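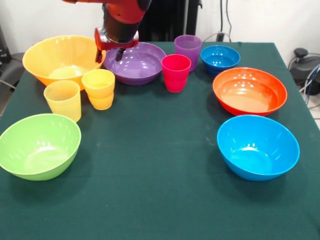 Marijke Vandenberghe had been selling kitchen fittings to schools and care homes for a good part of her working life before she joined Staltora, and she still talks about robots the way other people talk about worktops. Her present job is looking after Momamwood, a rental service that brings an arm, a table and a set of everyday crockery to a customer's premises and leaves them there for 12 weeks. I had asked her to start at the beginning, and for her the beginning is the laying out. The bowls and cups go round the sides and the back of the green cloth, all upright and empty, with the middle left bare, and the arm reaches in over the far edge with its fingers apart. "People want to talk about the arm straight away," she says, "and I do understand, it's a lovely thing, but I always ask them to look at the table first. If you've ever tidied up after a children's party you know more about this work than you think you do."

The customers are mostly colleges and small firms who want to find out how far an arm can be trusted with household things before they spend proper money on one. They pay by the week, and the price includes a visit every fortnight from Juraj Bednárik, who does the setting up and most of the mending. He came in halfway through our conversation with his coat still on and was given the last of the coffee. "I like the cups least," he told me, when I asked what gave him trouble. "A bowl is wide, it's friendly, you can take it by the rim. A cup you must come to from above, quite straight, and if you let go a little early it leans on its neighbour and stays leaning. Then the next thing you put down has to live with that."

I wondered whether the bright colours were there to please visitors. Marijke laughed at this (she laughs easily, and it makes her very good company) and said that she'd asked the same question in her first week. The colours are for talking with. A teacher can say "the purple one" from across the room and everybody knows which is meant, and the instructions given to the arm can be just as plain. The first set she tried was all white, from a catering wholesaler, and she remembers an entire afternoon of people pointing and saying "no, the other one".
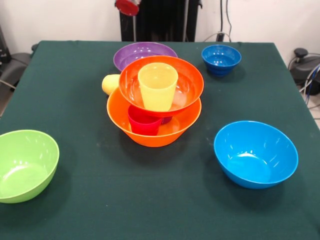 Stacking is the exercise customers ask for most, and it was the part of the service I'd most wanted to hear about. Momamwood comes with 60 suggested tasks in a ring binder, beginning with moving one cup across the cloth and working up to piles of mixed bowls and cups, where a small thing may have to hold up a wider one. "You can do everything sensibly and still get a tilt," Juraj said. "I tell them, write it down, leave it where it is, have a look from the side. Don't put your hand in and straighten it! Everyone wants to straighten it."

Marijke is frank about what the rental doesn't do. There is no washing up in it, no water at all in fact, and nothing breakable. The weekly fee doesn't cover travel to the islands. She would like a second binder by September, with lids and spoons, though Juraj made a face at the mention of spoons and she patted his sleeve and said they'd discuss it. A college in Mulach has already asked to keep its table for another term, and she was off there the next morning with a fresh cloth rolled up under her arm.

Staltora, Momamwood rentals desk | Contact us | © 2023 Staltora | Back to top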